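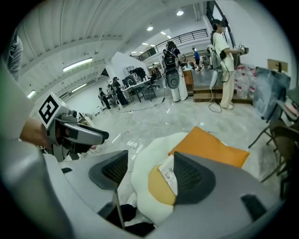 Hand-held grippers out on the collection floor at Tetden. The egg is a cushion.

Azlan Gunawan has spent most of August asking grown adults to pick things up and put them down again, and he'd like it known that he was once considered promising.

"I did a doctorate," he says. "I wrote proofs. Now I walk up to people and say, could you do that one more time, but a bit less like you're angry at it?"

Gunawan runs data gathering for Briment, which hopes to teach a robot arm to tidy a room it has never met. The arm itself is in another city, where it's reportedly doing very little. What it needs is examples, and the examples come from people squeezing hand-held grippers, each of which records what the fingers do and what the camera on top of them sees. One grab, carry and release makes an episode. The tally on his laptop when we sat down stood at 2,266.

"Of which I'd defend most," he says.

The rest are a sore subject. Early on, the team kept only clean runs, with every cushion caught on the first try. The model trained on those was lovely to watch until it missed something, at which point it went on carrying nothing across the room with total confidence. "It had never seen a mistake," Gunawan says. "So it had no idea it had made one. I've worked with people like that."

Now fumbles stay in, provided the person recovers. The trouble is that people who are told fumbling is fine begin to fumble for the camera. He can spot a staged drop within a second, he claims, by the little pause before it. Those get thrown out. So do the episodes where someone stops halfway to scratch an ear, although he admits to keeping one for morale.

The instruction sheet used to be a page. It now runs to 10, mostly thanks to the word "neatly," which meant something different to everyone who read it. One collector squared up every object with the table edge. Another piled things in a heap and, asked about it, said the heap was neat. "We argued for an hour," says Gunawan. "Then we took the word out and I felt we'd lost something as a species."

He's fussier about where people stand. Left alone, they find a comfortable spot and stay in it, and the model learns that the world is always seen from there. So he moves them, and he moves the props, and after lunch he moves both again. A good collector manages 117 episodes before their grip gets lazy, and he sends them off for coffee whether or not they want it.

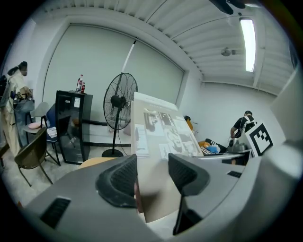 Liv Magnusson thinks he sends them off too soon. Tired hands are the most useful ones in the whole set, she says, because they take the short way around and quit showing off, and if it were up to her the first hour of every session would go straight in the trash.

Gunawan has heard this before. "She may be right," he says. "I've asked her not to tell the collectors."

They tried settling it with numbers: one model trained on mornings, the other on late afternoons. The afternoon model was quicker. It also let go of things slightly too high, with what Gunawan describes as an audible lack of interest. Both sides declared victory.

The next delivery is due at 2,639 episodes, a figure he didn't choose and can't explain. It came in an email. Until then he'll be out on the floor with everybody else, saying "one more time" in the pleasant voice he has been practicing. His own recordings are in the set too, though the review software flags them more than anyone's.

"Hesitant," he says, reading me the label off the screen. "It says I'm hesitant."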